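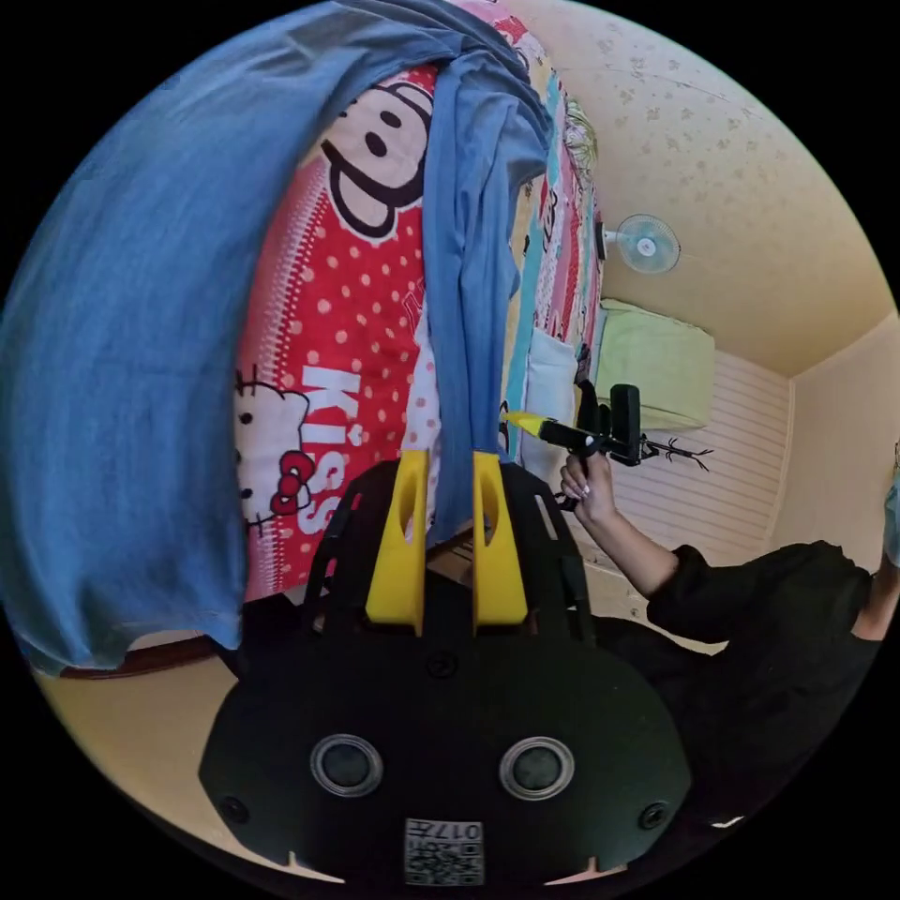 Dobrar roupa com duas pinças na mão é bem mais difícil do que parece, e olha que eu dobro roupa desde criança! Entrei no projeto da Sturkance em abril, achando que ia ser moleza: você faz a tarefa com as pinças, elas gravam o movimento e depois o robô tenta aprender com aquilo. Só que pano não colabora. A peça azul pendurada nos dedos amarelos, em cima do lençol da Hello Kitty, me deu mais trabalho que uma pilha inteira de toalhas, porque o tecido escorrega, a manga some por baixo e lá vou eu procurar a ponta de novo.

Minha meta é de 40 dobras por dia (já fechei 245 no total, uhu!). O Balakrishnan Varma, que revisa as gravações, me mandou uma lista de puxões de orelha: eu corria demais no começo e soltava o pano antes de alisar. Agora respiro, fecho os dedos devagar e só largo quando a dobra assentou. Cada peça leva cerca de 3 minutos assim, uma eternidade pra quem está acostumada a jogar tudo na gaveta.

O que ainda me pega é a gola. Com a mão a gente sente onde ela está, com a pinça tem que ir no olho. Semana que vem começo as calças, e já separei umas bem velhas pra treinar antes.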